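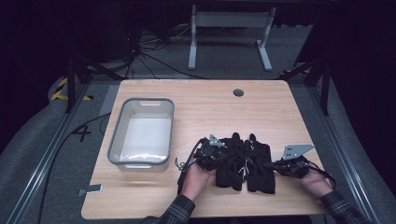
Second Life for the Winter Coat

Features | Textiles & Community

Saturday, March 25, 2023
By Renato Navarrete

The district of Niloldale has never been short of clothes. Its mills closed within living memory, and many older residents can still name the weave of a jacket by touch. What the district has lacked, until recently, is an orderly means of passing good garments from those who have finished with them to those who have need of them. The Collet Clothing Exchange was established to provide one.

The Exchange occupies the ground floor of the former savings bank in Zirkar Street. Residents may bring clean clothing on any weekday morning. Each item is inspected, and it is then hung for collection, set aside for mending or sent for fibre recovery. In its first full year the Exchange accepted 1240 garments, of which 93 were winter coats. Coats are always the first to be claimed, and the waiting list for children's sizes opens in June.

Inspection is carried out by hand at plain tables. The inspector turns out the pockets, runs a thumb along each seam and looks closely at cuffs, collars and hems. Dark fabrics require particular patience. A worn elbow in black wool may be missed under a ceiling lamp and become plain enough in daylight, and for this reason the tables were moved to the street side of the building last autumn. Loose threads are trimmed. Care labels are left in place wherever possible, as the new owner will need to know how the garment should be washed.

The mending room is a more recent addition. It was fitted out with a grant of £700 from the Flivdale Trust, which paid for two sewing machines, a steam iron and a stock of buttons and zips. Most of the work is modest. A lining is re-stitched, a hem is let down, a zip is replaced. Garments with larger faults are offered to the evening class, whose members learn darning and patching on them before they attempt repairs to clothes of their own.

Attendance at the class has grown steadily. Several of those enrolled had not held a needle since school, and the tutors have found it best to begin with the running stitch and to allow a whole evening for it. Visible mending, in which the repair is worked in a contrasting colour, has proved popular with younger members. Their elders tend to prefer a repair that cannot be found.

The Exchange makes no charge for clothing and asks no questions of those who collect it. This principle was debated at some length before the doors opened – there was a case for a small fee towards heating – and it has been kept under review. The present view is that the saving in paperwork alone has justified it.

Plans for the coming year include a rail for school uniform and a monthly collection from the outlying villages, where bus services are limited. Shoes will not be accepted until suitable shelving has been installed in the rear corridor. Bedding and curtains should continue to be taken to the council depot.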